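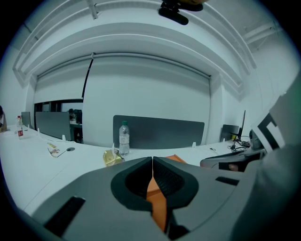
Home preserving, session 4 — jams + freezer fruit. Notes for people who missed it, D. Rizvi

Bring these next time too, we'll carry on from the pectin part.

**Picking / buying**

- Slightly underripe fruit has more pectin. Mix: three parts ripe, one part not quite.
- Don't wash till you're ready to use it. Wet berries go moldy overnight.
- Durrani farm stand does seconds by the flat. Ask, they keep them round the back. Fine for jam, not for freezing whole.

**Pectin, quick version**

High: tart apples, currants, cranberries, plums (most).
Low: strawberries, peaches, ripe cherries, pears.
Low fruit needs help — lemon juice, a grated apple, or boxed pectin. If boxed, follow the leaflet in the box and don't swap brands half way. Liquid and powder go in at diffrent times!! Powder before the sugar, liquid after the boil.
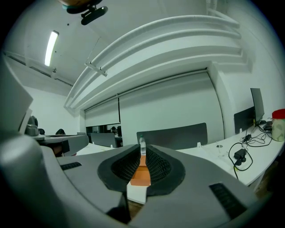 Sugar isn't only for taste. It holds water and helps the set, so cutting it by half in a regular recipe gives you syrup. Want less sugar, get the low-sugar pectin.

**Set test**

1. Saucer in freezer before you start.
2. Pan off the heat, small spoonful on the saucer, wait a minute.
3. Push with finger. Wrinkles = done. Runs back = couple more minutes, test again.

Thermometer people: 220 F at sea level. Take off 2 degrees for each 1000 ft. Skindgate class is at 2000 ft so we used 216.

**Jars**

Hot jars, new lids, 1/4 inch headspace for jam. Wipe the rims. Bands fingertip tight only. Processing time goes up with altitude, check the table for your recipe, don't guess. Lid still pops up and down after 24 hours — fridge, eat it first.

**Freezing**

Dry the berries properly, one layer on a sheet pan, freeze hard, then bag. Squeeze the air out. Label with fruit and month (the April rhubarb someone brought had no label and we all thought it was celery).

Peaches: dip in boiling water, then ice, skins slip off. Lemon juice or they go brown.

**For next week**

- one small batch, any fruit, write down cook time and what the set test did
- read the chutney pages, skip the part on presure canning
- a clean jar with a lid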